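Stikia Handball confirms bonus payment after scorers' table review

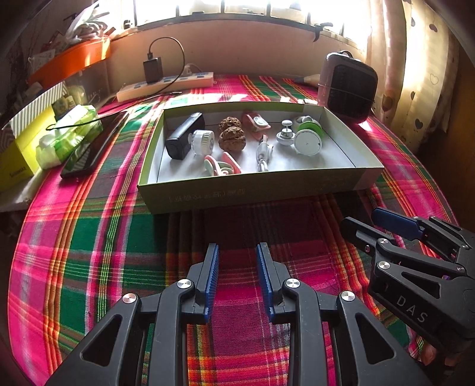 Torben Hinrichs said he had been sure of the goal from the moment the ball left his hand, and that he had told the bench so before he got back to his own half. The league's competitions office has now agreed with him. Following a review of the match record from the home fixture against Koltura, the goal entered under the name of his team-mate has been moved to Hinrichs, which takes him to 200 for the club in league play and triggers the milestone clause in his playing contract.

Thursday, February 1, 2024

Stikia Handball can confirm that the corrected match record has been received and accepted by both clubs. The result of the fixture is unaffected. Stikia's win stands, as do all disciplinary entries and the published attendance.

The goal in question was scored in the second half, during a spell in which Stikia were a player short. A shot from the left side was blocked, the ball ran loose inside the nine-metre line and two Stikia players went for it. The scorers' table gave the goal to the player nearest the goalkeeper. Match video supplied by both clubs showed that he did not touch the ball and that the shot came from Hinrichs, who was behind him.

Under league rules a club may ask for a change to an individual entry provided the request is made in writing before the next round of matches. Stikia's request was lodged the following morning by team manager Mareike Ruppert. Koltura were asked for their view and raised no objection.

"We ask for very few of these," Ruppert said. "Most of the time the table gets it right, and when it doesn't, the difference is usually one goal in somebody's column and no more is said. This one mattered to the player and it mattered to his contract, so we sent in the video and waited."

The contract, signed in May, includes a single payment on reaching 200 league goals for the club. The amount is not being disclosed. It will be paid with the next monthly salary run and has already been allowed for in the budget for the season. The club's wage spending remains inside the limit set by the league for the division.

Hinrichs, a left back, joined Stikia from Ustent and is in his sixth season with the club. He has played the whole of that time in the number 6 shirt. He missed most of one season with a shoulder injury and returned to the starting line-up the following autumn.

"I'm pleased, of course," Hinrichs said. "It's a number I've been close to for a few weeks and the lads have been reminding me of it every day in training. I'd have got there in the next match or the one after, but it's good to have it settled. Now we can go back to talking about the table, because we've got a hard month coming."

The team-mate who loses the goal from his own total has been told of the decision and supported the request. His contract does not contain a goals clause and he is not affected financially.

Head coach Roxana Furtună said the correction would make no difference to her plans for the weekend.

"Torben has been shooting well and he has also been defending well, which people don't look at as much," she said. "I'm happy for him. The record should say what happened. For us the bigger matter is that we were a player down when that goal went in and we still kept our shape. That is what we showed the players on Monday."

Stikia are third in the division and host Thiele in the next round. Thiele won the earlier meeting between the sides by 3 goals and have the best defensive record in the league. Furtună expects to have a full squad available apart from one of her two line players, who is still working with the medical staff on a knee problem and is not due back in full training until later in the month.

Henrike Oltmanns, the club's managing director, said individual payments of this kind were a normal part of players' contracts at Stikia and would continue to be used.

"We don't have the money to match the bigger clubs on basic salary," Oltmanns said. "What we can do is agree targets with a player that both sides think are fair. Some are for goals, some for appearances, and for goalkeepers we use a save percentage over the season. If the player gets there, we pay. We would not have wanted to save the money on the strength of a mistake in the scoring."

The club has also asked the league whether video could be made available to the scorers' table during matches. At present the table works from what its members see and from the referees' signals, and changes to individual entries are made only afterwards. Stikia understands that the matter will be discussed when the clubs meet in May. No change to the rules is expected before the end of the current season.

The updated scoring list will appear on the club website once the league has republished the match record. Supporters who bought a printed programme for the Thiele match in advance should note that it went to press before the decision and gives the previous totals for both players.

Hinrichs will be presented with a framed shirt on court before the match against Thiele. Supporters are asked to be in their seats ten minutes before throw-off.

Ticket information

There are 425 seats still on sale for the Thiele match, all of them in the end stands. The side stands are sold out. Tickets can be bought online or from the club office during normal opening hours. Season ticket holders who cannot attend may return their seat for resale up to midday on the day of the match. The hall doors open ninety minutes before throw-off and the car park behind the hall is reserved for permit holders.

Press contact

Edeltraud Heitmann, Stikia Handball press office. Requests for interviews with Torben Hinrichs or Roxana Furtună should reach the press office by noon on the day before the match. Accreditation for the Thiele fixture is open to reporters and photographers in the usual way, and passes can be collected at the side entrance. The post-match press conference will be held in the lounge on the upper floor.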